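My Hair Finally Forgave Me 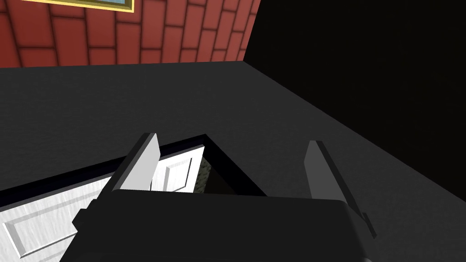 A white cabinet with paneled doors.

I bleached my hair for 20 years, and by last February it snapped if I looked at it wrong. Karla Bautista, who cuts it at her salon in Escobedo, took off 3 inches and told me to put the flat iron away. I sulked all Saturday! Then I bought a plain conditioning mask (about $53 for a tub, ouch) and wore it under a towel every week - usually while eating toast. My ponytail is thicker now, and I've even stopped wearing hats to the grocery store.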